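Dillport Workshop Puts Two Robot Hands to the Laundry Test

DILLPORT – Anyone who has ever wrestled a damp bedsheet out of a washer will have some sympathy for the machines at Iltier, the small robotics workshop that has been spending its May on household chores. The team is comparing two hands on the same arm, a plain two-finger gripper and a multi-fingered one, to find out which copes better with the ordinary doors and handles of a home.

Arash Shokri, who is running the comparison, had expected to be done in a couple of weeks. Then came the laundry doors. "A drawer handle tells you where to put your fingers," he told us over a very welcome cup of tea. "A round door with a smooth rim doesn't tell you much at all, and a shiny one confuses the cameras on top of that."

His plan is simple enough on paper. Each hand gets 60 tries at a door and 40 at lifting clothes out of a drum, and every try is logged, including the ones that end with a finger sliding off the edge (there have been plenty of those, he admits cheerfully). By the time we stopped in, the logbook stood at 394 entries, counting the practice runs and a long stretch in which the team was mostly arguing over how hard a fingertip ought to press. 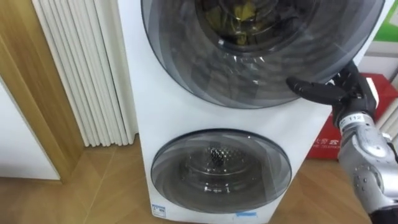

Small fingers, big door

The stacked unit has become the team's favorite problem, with its large round door on top and a smaller one below. The black multi-fingered hand comes at the upper door from the right-hand rim, and Shokri likes the approach because the other fingers stay out of the way while the first one feels for the edge. The two-finger gripper has to turn its whole wrist to get to the same spot, and that takes time.

It is still the better of the pair at plain, repeatable pulling, though, and it is a good deal cheaper to fix – something the people at Mohammadi, the firm paying for half of the work, have been known to bring up.

Next on the list is a new wrist camera from Sarnadar, which the team hopes will be less bothered by glare from tinted doors. Shokri wants to repeat all of the door tries with it before he picks a favorite, and he is in no great hurry. The folding tests, he says, can wait until summer.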